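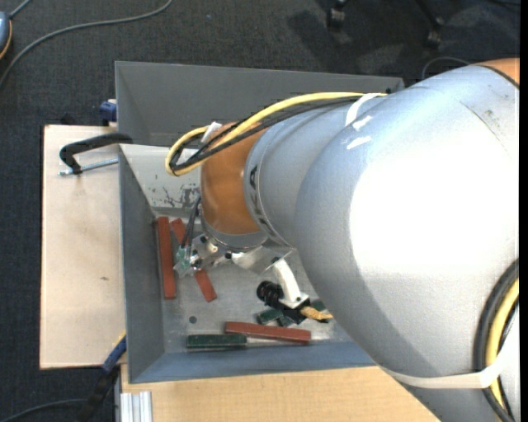 A robot arm with an orange wrist joint reaches over a gray metal bin.

Home Products Support Newsroom Contact

Zesside Puts External Drive Claims to the Test, Will Print the Slow Numbers on the Box

Zesside, a maker of external hard drives and portable storage, said it will stop using peak transfer speeds on its packaging starting in May. In their place, each box will carry the speed the drive holds after it has been writing for a long stretch, along with the amount of space a buyer can use once the drive is formatted.

The first products to carry the new labels are the Rokau desktop drive and the smaller Rokau portable. Both will be sold with the same parts inside as before. The company is making no claim that either one has become faster.

"I have read a lot of storage boxes, and I don't believe most of them," said Mariama Sulemana, head of product testing at Zesside. "I didn't fully believe ours. A drive that is quick for the first minute and then crawls is a slow drive if you are moving a whole photo library. People find that out at home, after they've thrown away the receipt."

Under the old labels, the Rokau portable was sold on its best burst speed, measured with an empty drive and one large file. Sulemana's team ran it again the way customers tend to use it: half full, with a mix of photos, documents and video, plugged into ordinary computers. The sustained figure came out at 123 megabytes per second. That is the figure going on the box, in the same type size as the product name.

The desktop model fared better in long copies and worse in one respect the company had not been looking for. Waking from sleep took longer than the manual said it did. The manual has been changed. Zesside looked at changing the drive too and decided against it for this version, so buyers who want a drive that responds the moment they click on it may be happier with something else.

What the labels will say

Each new label lists sustained write speed, usable capacity, the cable in the box and whether a separate power supply is needed. If no adapter is included, the label says so on the front. Zesside support staff report that missing cables and adapters bring in more complaints than failed drives do, and the company accepts that its earlier packaging showed accessories that were sold separately.

The labels will not include an expected lifespan. Zesside considered one and dropped it. "You can't look at a new drive and tell someone it will last a certain number of years," Sulemana said. "You can talk about averages, and averages are no comfort when it's your drive. Keep 2 copies of anything you care about. Keep them in different places. I would say that about any brand, including this one."

Backup software made optional

Both Rokau drives have until now come with Atuvness, a backup program that started itself the first time the drive was plugged in. It will no longer do that. Atuvness will be a free download for Windows and Mac, and the drives will work without it using the backup tools already on the computer.

Zesside asked 700 registered owners whether they used the program. Most who replied did not, and a good many had taken it for a required driver. The company notes that registered owners are not a fair sample of all owners — people who register tend to be keener than most — and it would not lean on the survey for much beyond this decision.

Checks by an outside lab

The new figures are being checked by Aydoğan, an independent test lab, which buys the drives from stores at retail price. Zesside pays for the lab's time. Readers are right to be wary of tests paid for by the seller, and for that reason the full test method will be posted alongside the results, including file sizes, computer models and the runs that were thrown out and why.

The first retail run with the new labels is 2,000 units. Older boxes already in stores will stay on the shelf until they sell. The drives inside them are identical, and the burst speeds printed on them are real, as far as they go.

Prices are unchanged. Owners of existing Rokau drives do not need to do anything, and can look up the sustained speed for their model on the Support page using the number printed on the underside of the case.

Press contact: Zesside Newsroom. Review units are available on request, though reviewers are encouraged to buy their own.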